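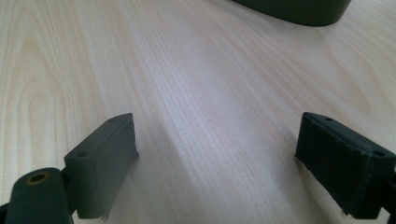 4.2 Gate closing behavior at the Dresunholm site

The security plan for the Dresunholm depot assumes that a gate, once opened, will be closed again by the person who opened it. We found this assumption in all of the planning papers and in very little of the data. Over July the entry log recorded 3,000 openings of the east gate, of which 300 lasted longer than the 10 minutes allowed. In 103 of these long openings the gate alarm had been muted at the guard desk, a feature the Allden control panel offers for testing and which the night shift had evidently been testing with great care.

Figure 4. Wood-grain surface between two dark green gripper pads.

Long openings clustered in the hour before the shift change, when delivery trucks line up on Catomlow Road and drivers dislike stopping twice. Moving the card reader to truck-cab height, as was done at the Kao yard, removes one reason to prop the gate. It does nothing for drivers on foot, who must now reach upward – a point raised by several of them in terms we have shortened.

We also compared the log with the written patrol sheets. The sheets report the east gate as "closed and secure" on every round, including rounds that fall in the middle of a long opening. We make no claim as to how this came about. For the risk model in Section 5 we therefore use the log alone, and treat the sheets as a record of what the gate was meant to be doing. Openings with a missing close time were dropped.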